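Notebook > Manipulation > Small parts

2024-09-09, screw sorting, wrist-view policy, bench 2
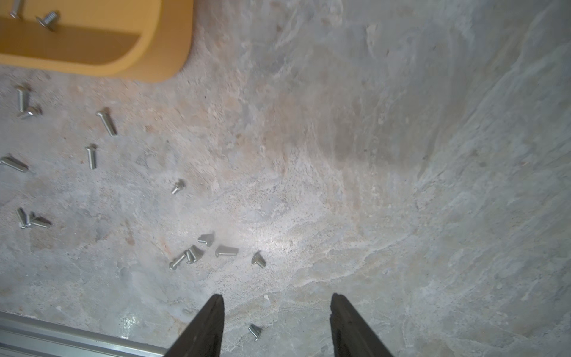

The question for this week is whether choosing the target before moving beats letting the policy make up its mind on the way down. The old version (call it "drift") gets the wrist view and outputs motion, and if you ask it what it's going for it has no opinion until the fingertips are nearly on the stone. The new version ("commit") picks one screw from the wrist view at hover height, writes down the pick point, and is not allowed to change its mind until the fingers have closed. A layout like the one at the top is why I care. There's a lone screw sitting in the gap between the open fingers, practically volunteering, and just past the fingertips there's a tight cluster with screws leaning on each other. Drift sees both and heads for the average of them. The average of two screws is stone.

Setup, so I don't have to reconstruct it in April like last time. Same arm, same black fingers, orange tray to the upper left in the wrist view when at hover. Screws tipped out by hand, then left alone. No tidying. Trefor tidies without noticing he's doing it, so Trefor is on logging. The mottled surface stays. I know it's an ugly background for silver parts, and that is the point of it: the plain gray mat gave us lovely numbers in the spring and the numbers fell over the minute we took the mat away.

Pick model trained on 1,000 labeled hover views, 468 of them from the stone and the remainder from the mat. Labels are one point and one angle per screw, plus a "leave it" flag for anything overlapped from above. Booker did the flags and I did the points, which means the flags are consistent.

Ran 135 attempts total, alternating drift and commit so that neither one got all the easy early piles. A success is a screw in the tray. A screw on the rim is a failure, even if it falls in while you're reaching for the pen. (Argued over this one. I lost, and then wrote the rule down as if it were mine.)

What happened, roughly in order of how much it annoyed me:

— Commit is clearly better when screws are spread out. Fewer closes on nothing. It goes down straight, shuts, comes up. Boring to watch, high praise.

— Commit is worse in clusters. It picks the screw with the best-looking head, goes down, bumps the neighbor on the way, and closes on where the screw was. Drift, being incapable of loyalty, sometimes follows the thing that moved and gets it anyway. So the one trait I set out to remove was doing some work.

— Both are bad at screws standing with the head up. From the wrist these look like short ones lying down. The angle label on those is more or less a guess, and the model has learned to guess the way I do.

— Glare. Bright patches on the stone get proposed as heads. Commit picked the same shiny spot 5 times in a row, with high confidence, and closed on it 5 times. Booker asked if we should give it partial credit for persistence. Moved the lamp, the phantom moved with it. Did not fix this today; I'd like the fix to be in the training views and not in the furniture.

Two things I changed halfway, which I shouldn't have, noted here so I can be properly ashamed at write-up. First, lowered the hover a little because long screws were leaving the view. Second, widened the finger opening on approach. The second one probably hurts in clusters, as wider fingers have more neighbors to hit. I've marked the attempts on either side in the log and won't pool them. Trefor says that leaves the before half too thin to say anything about clusters. Trefor is right and has been told so.

Middle option to try next: commit to the screw but not to the point. Keep the chosen one as a tracked target, let the fingers correct toward it, forbid switching to a different one. Needs the pick model to run during the descent, and at the moment it's slow enough that the arm would have to stop and wait for it. Thiele had a smaller network for the washer job that might do. Ask Thiele where it lives, as the copy on Urna won't load and complains about a missing config.

Also worth a go: order of picking. Clear out the loners first, nudge the cluster, look again. A nudge is cheap and we keep treating it as a defeat. Anenmont's group down the hall does this with bolts and logs every nudge as an action, so their success rate per action looks awful and their tray is full by lunch. There's a lesson there about what we're counting.

To do
Relabel the standing screws with a third flag, "upright," no angle
Collect hover views with the lamp in more than one place
Rerun both versions at the new hover, old finger opening
Wipe the fingertips between blocks and write down when
Send Cumenbridge the scatter-only results, with the word "only" somewhere they can't miss it

Booker wants a video for the Thursday meeting. Using a spread-out run, labeled as such.

Filed under: Bench notes, Grasping
4 min read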